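From: Lionel Goodall
To: Watercolour list
Date: 7 Apr 2018
Subject: Re: Mud, and how to stay out of it

> My shadows keep going dead on me. I use the grey straight from the tube, put it over
> the colour once that's dry, and the whole thing looks like a wet footpath. I've tried
> two brands and it's the same with both. Do I just need better paint? And is the
> Levmont paper worth the money, or should I stick with the cheap pad?

Keep your money in your pocket for now! I had the very same trouble for years and I'm so glad you asked, as I've been mad about greys since the summer and was looking for an excuse.

My guess is the tube. A lot of ready-made greys have black in them, and black over a clean colour can kill it stone dead. Try mixing your own from a blue and an orange and leave the mix a bit uneven on the palette, so one end leans warm and the other leans cool. Then when you lay it down you get a shadow that moves. I use the Ramis blue (number 353 on their chart) and whatever burnt orange is closest to my hand, and that's nearly all of my shadows taken care of.

The other thing is to let the shadow borrow from whatever it's lying on. A shadow on a white cloth can take blue very nicely, but on a strong coloured ground it wants to be a deeper version of the ground. Pink is lovely practice for this, and shiny pink with folds in it is even better. You have to save your whites right from the start and there's no faking them later. 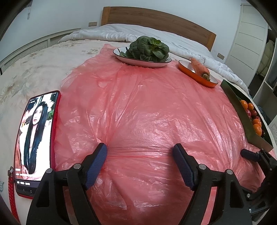
Pink plastic over bedding, wrinkles and shine.

For a ground like that I put down a very pale wash first, skipping the highlights completely, and let it dry properly. Go and have your tea. The second wash is the same pink with a touch of the blue, and it only goes into the folds. If you find yourself reaching for a third, stop and look at it from across the room first.

Brushes, briefly — one decent round beats a jar full of tired ones. Mine is a Bulier that I've had so long the number has worn off the handle, and it still comes to a point.

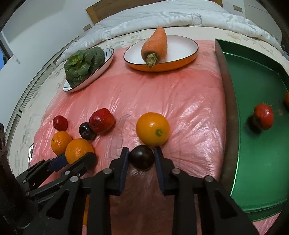

Now darks, which frighten people more than they should. Mix them thick, put them down in one go and then leave them alone. Most of the mud I see at the Naylor hall evenings (mine included) comes from poking at a dark passage while it's half dry. You lift some of the layer underneath, it mixes on the paper, and there's your footpath again. If you must go back in, wait until the paper doesn't feel cool against the back of your hand.

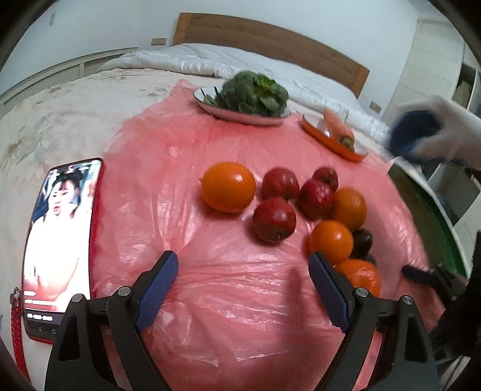 Reds are where I'd send you next. They look simple and then they go flat, and the usual cause is painting every red thing in the same red. Put out a warm one and a cool one and make yourself choose each time. With four apples together on pink, I'd give the biggest one the cool red and drop darker spots into it while it's damp, to get that mottled skin, then keep the others plainer so they don't all shout. The big orange at the side of the group can be your warmest note. You'll be amazed how much quieter the pink goes once there's a real orange beside it!

As for the Levmont, it's beautiful stuff, and I'd still wait. Get a pad of anything at 200 gsm, tape it down on all sides and burn through it without feeling guilty. You can't learn greys on paper you're scared to spoil. I did buy a few sheets last April and they sat in a drawer for months.
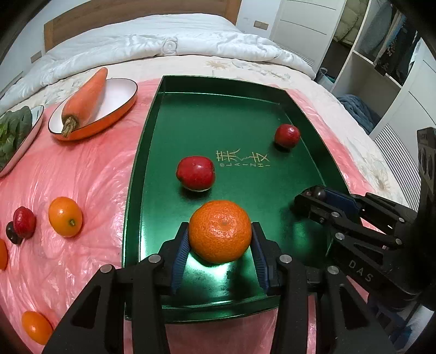
One more exercise and then I'll let you go. Pick two opposites, paint them touching, and let them run together a little along the join. Red and green are the classic pair, and blue and orange are nearly as good. Red apples on a green tray would give you the first pair ready made, and you'll find a soft brownish grey turning up along the edge that no tube can give you. I'd leave gold lettering like that until last and put it in with a dry brush, or skip it altogether. A mandarin is worth a go on its own too, with all those little dimples in the peel — suggest a few near the light and leave the rest smooth.

If you want a green to start from, the Ramis 705 behaves itself very well with a bit of red dropped in. Post your swatches when you've done them, even the awful ones. I'd love to see how the greys come out, and I'll scan mine as soon as I've worked out where I put the chart.

Cheers,
Lionel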